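Balmont Records - Frequently Asked Questions

Last updated April 14, 2021

General

What is Balmont Records?
Balmont Records is an independent label and mail-order store specializing in heavy metal, doom and hard rock. The label releases new recordings by its signed artists and reissues older titles under license. All orders are handled by our own mail-order department.

Which artists are currently signed to the label?
The active roster consists of Utus, Gernix and Kollár. Earlier releases by artists no longer under contract remain in the catalog for as long as the license permits. A title marked "Final Stock" will not be manufactured again by Balmont.

The New Utus Album

When will the album be available?
The second Utus album will be released at the end of April on CD, vinyl and all major digital services. Pre-orders are open now in the store.

Which formats are offered?
The album is offered as a jewel case CD, a black double LP and a limited colored double LP. The colored edition is restricted to 576 hand-numbered copies. Specific numbers cannot be requested or reserved.

Is there a limit on the colored edition?
Yes. Each customer may order 2 copies. Orders that exceed this limit, including separate orders placed to the same address, will be reduced and the difference refunded.

Does the vinyl contain the same tracks as the CD?
Yes. Both formats contain all 13 tracks in the same order. The vinyl was mastered separately, and small differences in the length of the gaps between songs are to be expected.

Who produced the album?
The album was produced and mixed by Kazimír Vávra, who also recorded the first Utus album. Full credits are printed in the booklet and on the inner sleeves.

Are lyrics included?
Lyrics are printed in full in the CD booklet. The LP contains them on the inner sleeves - the digital edition includes the cover artwork only.

Orders and Shipping

When will my pre-order be shipped?
Pre-orders are shipped in the week of release. If an order contains both a pre-order and items already in stock, the entire order is held until the pre-order is available. Customers who wish to receive in-stock items earlier should place a separate order.

Can I change or cancel a pre-order?
Changes and cancellations are accepted until the order status reads "Packing." Please write to the mail-order department and include your order number in the subject line. Refunds are issued to the original method of payment.

How are records packed?
LPs are shipped in stiffened cardboard mailers. On request, the record can be removed from the jacket and shipped behind it to reduce the risk of seam splits. Please note that this requires opening the shrink wrap, and opened copies cannot be returned as new.

What should I do if my record arrives damaged?
Please keep the mailer and all packing material, and contact us within 4 weeks of delivery with photographs of the damage. Where a replacement is available, it will be sent without charge. Numbered copies can be replaced only with unnumbered reserve copies or refunded.

Digital Purchases

How do I receive my download?
A download link is sent by e-mail on the day of release. Links remain valid for repeated use. If the message has not arrived, please check your spam folder before contacting us.

Does the LP include a download code?
The LP editions of the new Utus album include a printed code. Older titles by Gernix and Kollár do not, unless this is stated in the product description.

Press, Radio and Demos

How can I request a review copy?
Review copies are provided digitally to registered magazines, websites and radio programs. Requests should name the publication and the intended date of the review. Physical copies are sent only by prior agreement.

May I use song excerpts in a podcast or video?
Written permission is required in all cases. Please state the song title, the length of the excerpt and the place of publication.

Does Balmont accept demos?
Demos are accepted as streaming links only. Please do not attach audio files or send physical material. All submissions are heard, but a reply can be given only where the label has an interest in the recording. 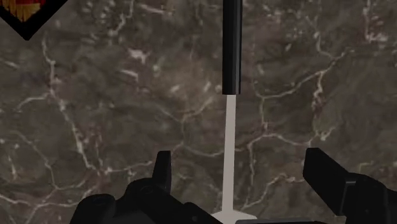 Bands whose submission has been declined may apply again with new recordings. A revised mix of the same songs is not considered a new submission.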